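Teten

台所の言い回しを集めた日本語コーパスのREADME

概要

Tetenは、家庭の台所で交わされる指示文を集めた小さなテキスト集です。収録数は124文。大規模言語モデルの時代にこの数字を堂々と書くには多少の胆力が要りますが、一文ずつ人が読んでいるので、読み飛ばした箇所の言い訳もできません。

名前の由来を聞かれることがあります。Dario Mazzaが仮のフォルダ名に付けたものが、そのまま残りました。改名案は7つ出て、どれも既存のパッケージとかぶりました。

収録内容

・「適量」「ひたひた」「きつね色」など、量や程度をぼかす表現
・「さっと」「しっかり」のように、書き手だけが意味を知っている副詞
・「あれ取って」型の、名詞を欠いた依頼文
・「台の上、拭いといて」のように、場所だけやけに明確な依頼文

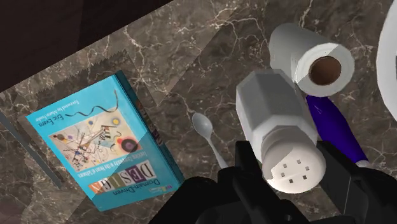 ファイル構成

sentences.tsv　本文。タブ区切り、UTF-8
labels.tsv　曖昧さの評価(0から4)
notes.txt　評価者どうしの口論の記録。読まなくても使えます

sentences.tsvの列はid、text、register、sourceの順です。sourceが空の行は、Iker Ibarraが実家で聞き取ったものです。実家の許可は取ってあります。

ラベル付け

評価はEncarnación LozanoとRodrigo Garridoの2名で行いました。最初の40文は両者が別々に付け、食い違いを話し合ってから残りに進んでいます。「少々」と「ひとつまみ」のどちらが曖昧かについては合意に至らず、labels.tsvには両方の値が入っています。平均は取らないでください。取ると二人とも怒ります。

道具の呼び名も揉めました。両側に取っ手の付いた白い器を前に、ざると呼ぶ人もいれば鍋と呼ぶ人もいるわけで、registerの列はその手の事情を背負っています。

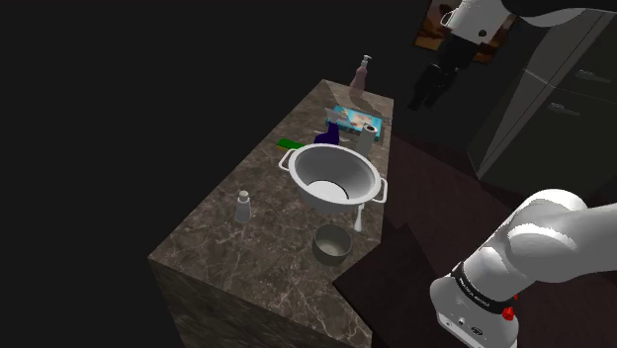 同じ家の中で呼び名が割れる場合は、行を分けて登録しました。idの末尾がaとbになっている組がそれです。重複除去のスクリプトにかけるときれいに消えてしまうので、前処理の前に一度目で見てください。

既知の問題

・関西方言の文が、なぜか全部味噌汁の話です
・id 31の「いい感じに」は評価不能のため空欄
・1月に追加した文は句点の有無が揃っていません。直す予定はあります。予定は前からあります

ライセンスと連絡先

CC BY 4.0。不具合の報告はMaximiliano Calvoまで。返信は適量です。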